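Cahier d'atelier, site de Skorkham
14 mai 2023
Objet : poste de tri de verrerie, ligne Urrego

La reprise des gobelets transparents est désormais confiée au bras, conformément au plan arrêté avec Jernden. Sur les 977 prises consignées, 59 ont été refusées par le contrôle et reprises à la main. Le seuil de serrage reste inchangé jusqu'à nouvel avis.

Les deux opératrices affectées à ce poste passent à la vérification et à la tenue du registre. Elles signalent moins de fatigue aux poignets, mais une attention plus soutenue et des pauses difficiles à placer entre deux alarmes. Ce point est transmis à Harish Marar.
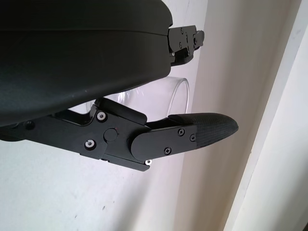
Service Méthodes et Conditions de travail, atelier Kakel

Le gobelet se présente entre les deux côtés de la pince. Sur fond clair, ses parois se distinguent mal ; les reflets gris restent le meilleur repère pour l'œil. Le patin inférieur, strié en croisillons, est à contrôler à chaque prise de poste, ainsi que les vis de la plaque de doigt.

Il a été demandé que la personne en vérification puisse suspendre le cycle sans autorisation préalable. Accord de principe, consigne écrite à rédiger. La formation interne devra couvrir le réarmement, aujourd'hui connu de la seule équipe du matin.

Prochaine révision du bras à environ 3000 cycles. Reste à fixer : qui signe le registre en cas d'absence.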